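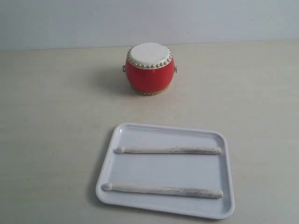

Progress report to the Vevholm small grants desk, 30/07/2025
Project: drumming arm, Honadley shared workshop

The arm has been rebuilt since February and now runs from its own bench supply. Spending stands at 1323 of the grant, with 200 held back for a spare wrist motor.

Work this period went into picking up a drumstick from the tray. The fingers close on the stick from both sides, and the wrist camera looks along it. 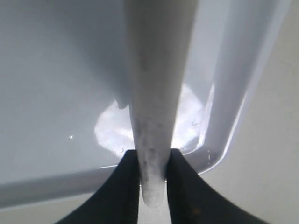 Glare off the white plastic is still a problem -- we plan to try a matte liner. We logged 40 pickup attempts, and 6 were dropped. Striking the drum comes next.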